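Gralska dishwasher tablets, box of 30: are they as gentle as they claim?

Every few years somebody sells us a tablet that is supposed to be kind to patterned china. Gralska's version costs around twice what I normally pay, and the box talks about "pattern guard" without saying what that means. I wrote to ask. The reply repeated the box.

I used them for most of August in our old Surken machine, on the 3 programme, which is the one we always use. Glasses came out clear. Porridge bowls did not, and I had to scrub two of them by hand. The tablets also come in a film that sticks to damp fingers — keep the box well away from the sink.

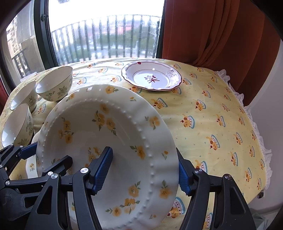 Photo: Nneka Nwachukwu

As for flowers and painted rims, I can't see how anyone could judge that from one box. Fading takes years. My neighbour Garba Bassey has put his mother's plates through on cheap powder since 2000 and swears they are fine, though he also swears by his Gudeta kettle, and I have used that kettle.

If you own something you would be upset to lose, wash it in a bowl with ordinary liquid. For everything else the Pokonwood own-brand tablets did the same job in our kitchen, and they did the porridge too. I won't be buying a second box.

Posted 7 December 2019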